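Can you live with 1,000 things? Valentina Acuña thinks so. I have questions.
By Abílio Bragança
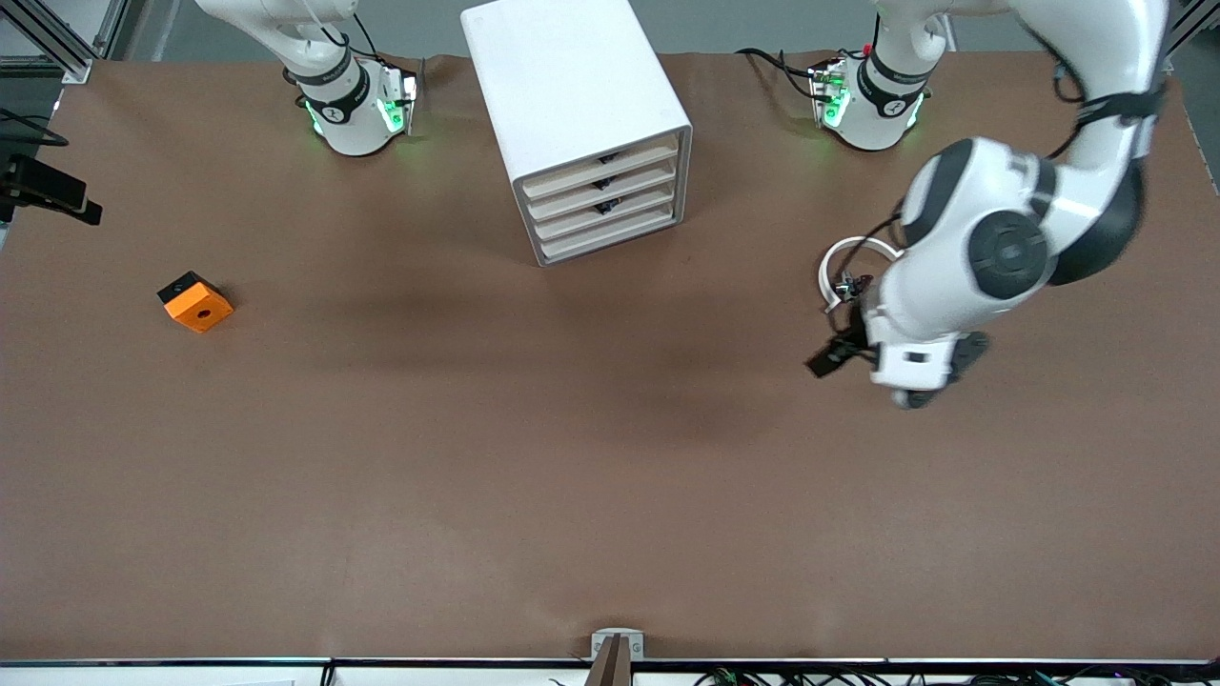 A small white drawer cabinet on a table covered in brown paper.

Valentina Acuña owns three forks. She brings this up before I have my coat off, and she brings it up again over coffee, and by the third time I have started to wonder what the fork budget does when her sister comes to stay with her kids.

"They bring their own," she says. She doesn't smile when she says it, so I write it down.

Acuña runs Tralau, a home organizing business in Pruvine that started with her going into people's closets and now mostly sells a six-week course. The course has one big rule. At the end of it, a household should own no more than 1,000 things. A spoon is a thing. A pair of socks is a thing (one, not two, after what I gather was a long argument in the early days). A box of nails is one thing as long as the lid closes.

I ask where the number comes from. I expected a study, or at least a book.

"It came from my own apartment," she says. "I got down to a point where I could find everything, and I went round with a notebook, and I was pretty close to it. So I got rid of a few more and there it was."

So it's one apartment.

"It's one apartment that worked."

With one person living in it.

"Two, part of the time," she says, and changes the subject to linen.

I should say where I'm coming from. I live in a full house. I have a basement with paint in it from the previous owners, and I've kept the paint, and twice in all these years I have used it. I've read a lot of books about getting rid of stuff and I still have all of them. When my editor asked me to talk to Acuña I said yes mostly to find out whether there was anything in the course that a person couldn't get from a free Saturday and a roll of trash bags.

Acuña has heard that one. "People say it to me at parties. And I say, fine, did you do it? You had a free Saturday last month. Did you do it? They didn't do it."

It's a good answer, and it's also the answer a gym gives you. I ask how many people who pay for the course finish it. She says "most." I ask what most means. She says the course is flexible and people can come back to it whenever they want, so finishing is hard to pin down. I ask if she keeps a record. She says she keeps as few records as possible, as I might guess, and this time she does smile.

The course itself is plain enough. Week one is the kitchen, on the theory that people aren't sentimental about spatulas. Week two is clothes. Paper gets a week to itself, and she is tougher on paper than on anything else. Week four is the bathroom and the hall closet, week five is what she calls the hard room, and week six is "closing," when you go through the house with the list and argue with yourself.

Storage furniture is where I thought we'd agree. I have always suspected that half of what gets sold as organizing is just more furniture to put the mess in. Acuña says so too, up to a point.

"A cabinet is a way of putting off a decision," she tells me. "You buy a little set of drawers and you feel great for a day. And then the drawers are full and you need another one."

But Tralau sells drawers. It's right there on the website, under Talebi, which is the name of the line: small units, sold singly or in pairs, with a sheet of 16 labels. I point this out.

"Clients kept asking," she says.

For a way of putting off a decision?

"For somewhere to put what was left. You do have something left. I'm not telling anyone to live in a tent." She thinks about it. "Okay. I see why you're making that face. If somebody finishes the course and doesn't buy any drawers, I'm happy. If they buy drawers in week one I send them an email saying wait."

Do they wait?

"Some of them."

And does she refund the ones who bought too soon?

"If they ask."

To get a second view I called Afonso Figueiredo, who took the course last April with his husband and who Acuña was decent enough to put me in touch with, though I did note that the only former client she offered was one who liked it. He did like it. He was also more use to me than I think she'd planned.

"The first three weeks were terrific," Figueiredo told me over the phone. "We got rid of a bread machine, a second bread machine, all these cables. I could see the back of the cupboard. Then we hit paper and had the worst fight of our marriage."

The fight was about letters. Figueiredo's husband had kept every letter his mother wrote him, in shoeboxes, and under the rule each letter was a thing unless it was in a box with a lid that closed, and the lids didn't close. Figueiredo said he spent an evening trying to get the lids to close.

"And I'm sitting there on the floor pushing down on this lid," he said, "and I thought, what am I doing? Who is this for?"

They kept the letters. He has no idea how many things they own now. He guesses it's well over the limit, and he says the house is still easier to live in than it was. When I asked if he'd recommend the course he said yes, but that he'd tell people to skip the number.

I put this to Acuña, without the part about the marriage, and she surprised me by not defending it very hard.

"The number is to get you moving," she says. "If I tell you 'own less,' you'll throw out an old shirt and call it a day. If I tell you a number, you open every door in the house."

So it could be any number.

"It could be a different number."

It could be twice as high?

"Then you wouldn't have to throw out anything hard."

I tell her I think this is a strange thing to hear from someone whose front page says the number "changes everything." She says the front page was written by somebody else. I ask if she approved it. She did.

There is a bigger doubt I have about all this, and it has to do with who can afford it. To throw away the spare kettle you have to be fairly sure that you can buy another kettle. My grandmother kept string. She kept it in a jar and she used it. When people like her hang on to things they're called hoarders, and when somebody with a good income gets rid of everything and buys it back as needed, we call it a clear mind and sell a course about it. I say some version of this to Acuña, at more length than I'm proud of.

She hears me out. "My mother kept string too," she says. "And bags, and the little wires from bread. She had a room we couldn't go into. I don't mean we weren't allowed to, I mean the door didn't open. When she died it took me and my brother most of a summer. There was nice stuff in there. There was a coat I would have worn. The moths got it." She turns her cup around. "So I don't think it's only about rich people with clear minds. I think there are people who can't stop, and they don't all have money."

Do those people take the course?

"No," she says. "Not many. It's too expensive for them, you're right about that." She has been meaning to start something cheaper, she says, an evening group at the library in Pruvine, and has been meaning to for a while. I ask for a date and there isn't one.

It was the part of our talk that I believed the most, and it isn't anywhere on the website.

I also tried Ronaldo Manalastas, who runs Borker, the secondhand store across the river where a lot of Tralau's castoffs end up. He's in favor of anything that brings people to his loading door. He is less sure about the results.

"I get them twice," he told me. "First they come to drop off. Then in the fall they come back in for a soup pot." He once sold a woman her own lamp. She knew it was hers. He gave her a discount, and she took it home.

What sells, I asked him, out of all that stuff? Pots and good knives. Kids' boots. What doesn't sell is anything made for sorting other things, the racks and bins and those plastic dividers for drawers. He has a whole shelf of dividers and he'd be glad to see them go.

Acuña laughs when I tell her about the lamp. She thinks she may know who it is. She says the woman did very well in the course overall.

Before I go, I ask to see the notebook, the one from the first time she went through her apartment. I thought it would be a nice thing to look at. She tells me she got rid of it years ago, when she was trimming the last few things to reach the number.

So there's no list?

"There's the apartment," she says. "You can look around."

I do look around. It's a pleasant place with good light, and I can't say I saw anything in it that I'd want to get rid of. There is a closet by the front door, which I ask about, and which she says is her brother's. He's between places. His stuff doesn't count.

The Tralau course starts again next month. The drawers are sold separately.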